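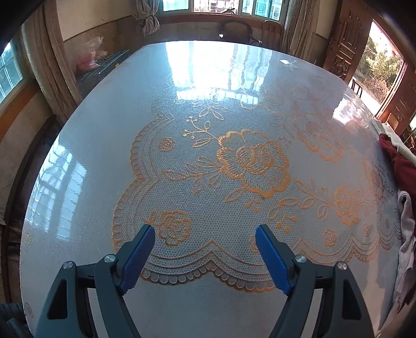 Foto: equipo de captura, proyecto Tusano. 10/26/20

4. Grabación de demostraciones con la pinza de mano

4.1 Antes de empezar

Este apartado explica cómo recoger demostraciones en viviendas con la pinza de mano Tusano y su cámara. También recoge nuestras dudas sobre el método. Quien solo quiera grabar puede ir directamente al 4.2, aunque conviene leer las notas: casi todos los episodios descartados en julio se perdieron por cosas que están escritas en ellas.

La promesa habitual es que, con suficientes demostraciones hechas a mano en casas reales, la política aprendida funcionará en cualquier casa. Nosotros no lo hemos comprobado. Lo que tenemos es una colección de 1.000 episodios, de los cuales 171 no pasaron el filtro de trayectoria, y una prueba de transferencia bastante más pequeña de lo que nos gustaría (véase 4.4).

4.2 Preparación del lugar

1. Elija la superficie de trabajo y déjela vestida como la tenga la familia. No retire manteles ni plásticos.

2. Colóquese de modo que la cámara vea las dos almohadillas azules y el hueco que queda entre ellas. Si una de las almohadillas sale del encuadre al abrir la pinza, revise el soporte.

3. Compruebe los reflejos. Un plástico transparente y brillante sobre un mantel de encaje, con ventanas al fondo, devuelve manchas blancas que se desplazan al mover la cámara. El módulo de localización Voicu las toma a veces por puntos fijos.

4. Si puede, cambie de lado antes que correr las cortinas. Con las cortinas corridas baja la luz, sube la exposición y aparece desenfoque de movimiento.

5. Anote en la ficha el tipo de cubierta, la dirección de la luz y si hay puertas abiertas al exterior.

PRECAUCIÓN: una puerta abierta a pleno día obliga a la cámara a elegir entre el interior y el exterior. Bloquee la exposición apuntando a la mesa. El ajuste automático estropea el episodio sin dar ningún aviso.

Nota: los estampados repetidos, como la malla de panal de algunos encajes, son un caso incómodo. El manual de Dreter asegura que «más textura es mejor». Según nuestra experiencia, eso vale para texturas irregulares; en una malla regular el seguimiento puede saltar una celda y seguir tan tranquilo. Los motivos grandes, una rosa o una rama, ayudan a recuperar la posición, pero no confíe en ellos como única referencia.

4.3 Grabación

1. Encienda la cámara y espere a que el indicador quede fijo.

2. Recorra la superficie despacio, sin tocar nada, para crear el mapa. Incluya en el recorrido las sillas, los marcos de las ventanas y los bordes de la mesa, que tienen relieve y no brillan.

3. Abra y cierre la pinza 6 veces a la vista de la cámara. Sirve para calibrar la apertura.

4. Acerque el objeto de la tarea y empiece el episodio.

5. Ejecute la tarea a velocidad constante. No corrija a mitad de camino con un gesto que un brazo robótico no pueda repetir.

6. Termine con la pinza abierta y separada de la mesa.

PRECAUCIÓN: no apriete las almohadillas contra un plástico tenso. El agarre estriado puede arrastrarlo y con él todo lo que haya encima. Mantenga la pinza alejada también de toallas y paños que cuelguen del borde.

Nota: el gran angular curva los bordes de la mesa. Es normal y se corrige en el procesado. No incline la muñeca para «enderezar» la imagen.

4.4 Qué se puede esperar de los datos

En el banco de pruebas de Prurkasdale ejecutamos 100 intentos con la política entrenada, todos sobre mesas cubiertas. Los resultados fueron mejores que con datos de laboratorio, y hasta ahí llega lo que afirmamos. El mismo equipo grabó, entrenó y evaluó; el criterio de éxito se fijó después de ver los primeros vídeos, y las mesas de prueba se parecían sospechosamente a las de entrenamiento.

Tampoco sabemos cuánto de la mejora viene de la variedad de casas y cuánto del simple aumento de episodios. Para separarlo haría falta entrenar con el mismo número de demostraciones en una sola vivienda. Esa comparación está pendiente, y mientras lo esté pedimos que no se cite la cifra de episodios como prueba de generalización.

Si va a publicar resultados con esta herramienta, incluya los episodios rechazados y el motivo del rechazo. Los archivos de registro se guardan en la carpeta de la sesión; el formato se describe en el apartado 5.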